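Keeping snack bags and slider bags in order

Large clear bags with a slider are handy for open chips, crackers and anything else that goes soft in a few days. They are also a nuisance if they get stuffed in a drawer still full of air. The notes in this section cover closing them, storing them and reusing them.

Wipe the table first. Crumbs and grit get into the slider track and after that the bag never seals properly. A khaki or olive surface hides crumbs badly lit, so run a hand over it as well as a cloth.

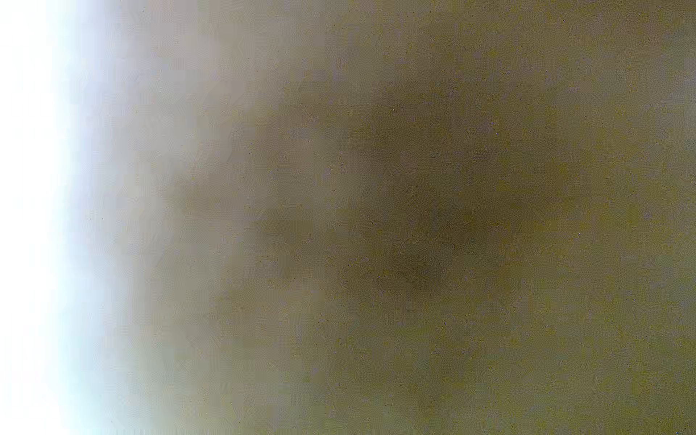

Makokha wrote in to say that a dry pastry brush gets more out of the track than a damp cloth does, and that the brush should be kept for that job only. We tried it and agree. A soft toothbrush is just as good.

Closing a large bag

Lay the bag flat with the opening toward your stronger hand. Move the food to the closed end. Press the air out slowly with your palm, working toward the opening, and leave a gap of 2 inches until the last moment. Then run the slider across in one go. If it skips, take it back to the start and do it again -- forcing it bends the track.

Keep the towels and utensils you need to one side before you start. A folded cloth in a tray stops spoons and forks from sliding about, and wooden tongs can lie on it with the rest. A bag this size needs most of a small table.

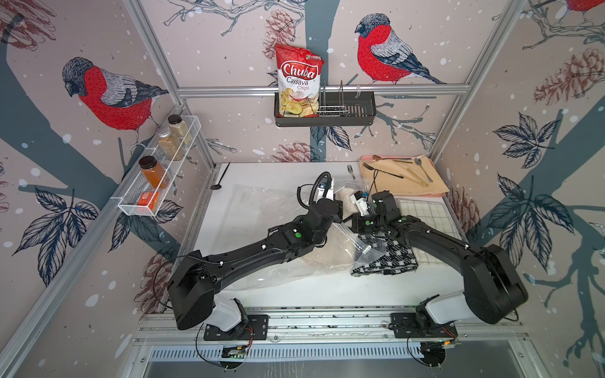 Cerkwood Community Kitchen -- Storage and Pantry Team
Page updated 20th June

Chips are best left in their own packet if it is less than half empty. Fold the top over twice, clip it, and stand it upright. Once the packet is more than half empty there is too much air in it, and the chips should go into a clear bag. Write the flavor on a piece of tape. Chili chips and plain crackers should not share a bag, even for one night.

A narrow wall rack is a good place for packets that are in use. You can see what is open, and the table stays free. Ours came from Lerley and cost 25 dollars in March.
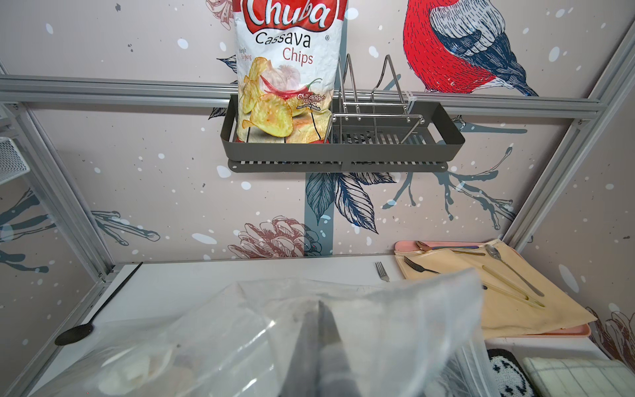

Put the newest packet at the back or on the far side, and use up the open one first. Heavy jars belong lower down. If you keep a wire lid holder on the same rack, leave it at one end so that the packets don't get caught in it.

Reusing the bags

Turn the bag inside out, wash it in lukewarm water with a drop of dish soap, and stand it over a tall glass to dry overnight. Bags that held raw meat go in the trash. The Fomer bags we buy last for 14 washes or so if the water isn't too hot, and then they start to split near the slider.

Store dry bags flat in a cardboard box with the lid off. Don't fold them across the track.
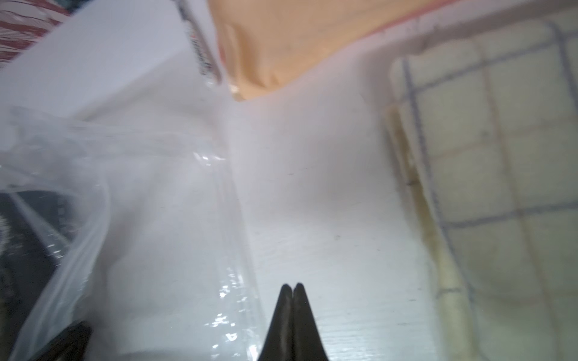

Bags that won't seal

Check the track for crumbs first. If it is clean, pinch along its whole length with finger and thumb, then try the slider again. A bag that still gapes can hold cookie cutters, string or spare cloths.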